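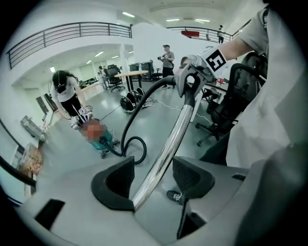

Two hand-held grippers on one vacuum cleaner wand, with a second pair of grippers working near the canister.

Grutent hand-held gripper kit: our notes after the first loan

Grutent has started offering its hand-held gripper kit on short loan to members, and our group took one for the open-plan room in Prokville. Joon-young Yoo signed for it in June and wrote most of what follows. Poonam Bisht added the section on tracking.

The kit is for recording how people do household and office jobs with a two-finger gripper in place of a bare hand. You squeeze, the finger pads close, and the camera on the tool records what the fingers are doing. The recordings go to whoever trains your robot arm. No arm comes with the kit and you don't need one to start.

What comes in the case

Two pairs of grippers, spare finger pads, printed marker cuffs, chargers and a card reader. The loan period is 20 days. Grutent covers shipping out and you cover shipping back. The case is heavy, so have someone at the front desk who can sign for it and move it.

Using it

Vandana Gautam had the first session running before lunch. Vacuuming was her choice of task, and it is a good test. The wand is smooth metal and round, the hose pulls on it from behind, and the canister has to follow along. One person can hold the tube while another takes the handle, which gives you two views of the same job. Agree beforehand on who leads. We wasted most of a morning with both people trying to steer.

The pads are the best part of the kit. They are thick and they give a little, and the inner surface has a mesh-like texture. On round objects we had few complaints. Thin things such as a sheet of paper or a flat cable are harder, and Renu Nigam gave up on the cable.

The trigger is stiff. Everyone said so. We set a limit of 20 minutes per turn after the first day and people were happier. Smaller hands have to stretch to reach it, and Grutent says a shorter trigger is planned but gave us no date.

Tracking (Poonam)

The square markers on the cuffs need to stay clean and flat. A loose sleeve that slides down over the cuff will spoil a take, so push sleeves up or tape them. Shiny objects did not upset the tracking as much as I thought they would. Low light did. Turn on every ceiling light you have.

The software is called Trilitz and runs on an ordinary desktop. Importing a session took up to 6 minutes on ours. It froze twice when we pulled the card early. The manual is short and skips the part about naming your sessions, so ask for the extra sheet.

Compared with the Kanaan set

Some of you used the Kanaan set last year. The Grutent tool is easier to clean, and its battery doors stay shut. Kanaan has the softer trigger and the better manual.

Booking

Mamta Sandhu keeps the loan list. The next two slots are open to any member group with a room big enough for a few people to work in at once. Send her your dates and a line on the tasks you want to record. Requests close 8 Nov 2025.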